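**Prudow** is a method for teaching a robot arm to stack small objects using only simulated practice. It was described on 10/8/22 by Khoa Khương and Thoa Mạch. The learned policy works from camera images, with no measured object positions. Training scenes are rendered with changing textures and camera angles, and each task places a teal item on a pink one.

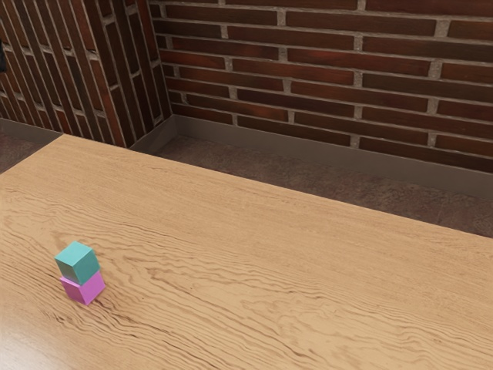 How many practice runs does the method need? The published version used 3271 simulated demonstrations, and a smaller version used 1000.

## Results

In the main test, the policy was given 400 new scenes for each of two renderers. Success was scored by a script that checked the final position of the upper item against the lower one. A small offset or rotation between the two was allowed. Most failures came from letting go too early. Views from the arm's side of the table were scored separately from room views.
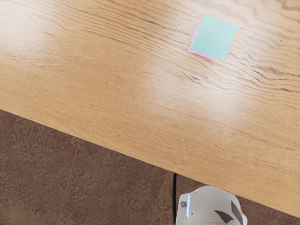

Lungile Ndlovu wrote in a review that the scoring script was too generous on rotation, and asked for the test to be repeated with a tighter limit. The authors added a stricter score in August.

## See also

* Gorex
* Vadico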